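Lauri Kemppainen has led home energy advice at the Dranton Housing Service since last November. Her office answers questions from 1392 households, most of them in the older blocks along Turunen Street.

"People ask about heating first," she said. "The kitchen comes up much later, and often there is more to gain there than they expect." 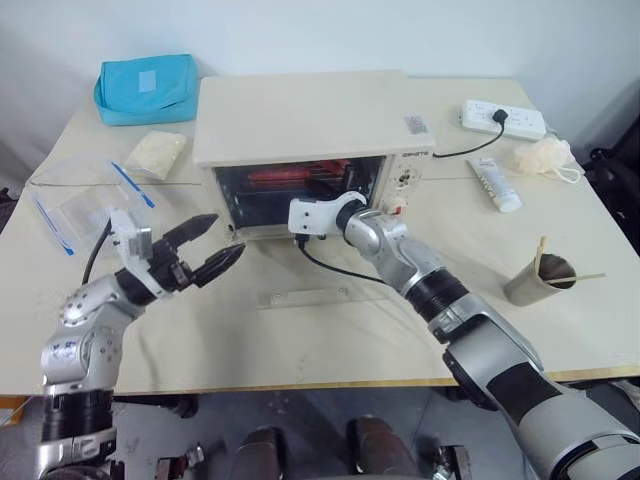
Kemppainen advises tenants to cook several dishes together and to match the size of the appliance to the meal. Of the 88 homes visited this year, many had no record of their past bills.

"We start with the meter - one reading every Sunday evening, written down," she said. The service will offer home visits in the Oltus district next.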